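Puffed rice
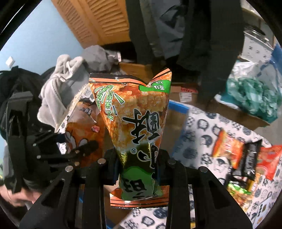

Last changed in February, at 4:18 p.m.

Puffed rice is a food made by heating grains of rice until the moisture inside turns to steam and the grain swells. It is eaten plain, sweetened, salted, pressed into cakes or mixed with other foods. Forms of it are found in many countries, and it is common as a street food, a breakfast cereal and a packaged snack.

Methods

The oldest methods use a hot pan. Rice that has been parboiled and dried is stirred in heated sand or salt, and it puffs within seconds. The grains are then sifted out. Oil can be used in place of sand, which gives a richer and heavier result.

A second method uses pressure. Rice is sealed in a closed iron vessel and turned over a fire. When the lid is released, the pressure drops at once and the grains expand with a loud bang. Traveling sellers in parts of East Asia worked this way for much of the twentieth century, often popping rice that customers brought from home.

Factories use either pressure chambers or extruders. In an extruder, rice flour and water are forced through a heated screw and out of a small opening, where the dough expands and is cut to length. Strictly speaking the product is a puffed dough, but it is usually sold under the same name.

Rice cakes and crackers

Puffed rice cakes are made in a heated mold that holds the grains together as they swell, so no syrup is needed. Crackers are a different product. The rice is soaked, ground, steamed and kneaded, then rolled out, cut and dried before baking or frying. Drying is the slow part. A dough with too much water left in it puffs unevenly and stays hard in the center.

Glutinous rice gives a light cracker that breaks easily. Ordinary short-grain rice gives a denser one. Seasonings include soy sauce, sugar, seaweed, sesame and chili.

Storage

Puffed rice takes up water from the air and goes soft within a day or two if left open. Bags are normally sealed at both ends, and some makers fill them with nitrogen to slow the spoiling of any oil. Soft rice can be made crisp again in a low oven.

In Driltville

The town of Driltville had a puffed rice mill founded by Leandro Zabala, a grain dealer from Arroyo. It began with one pressure vessel and sold by the sack to shops in Durkport. At its largest the mill employed 18 people and turned out 600 bags a day – most of them salted, with a sweet kind made for the winter holidays. The building now houses a hardware store. Thaís Dantas wrote a short history of the mill, and a copy is kept at the Drullutden public library.

See also: Parboiled rice, Popcorn, Rice flour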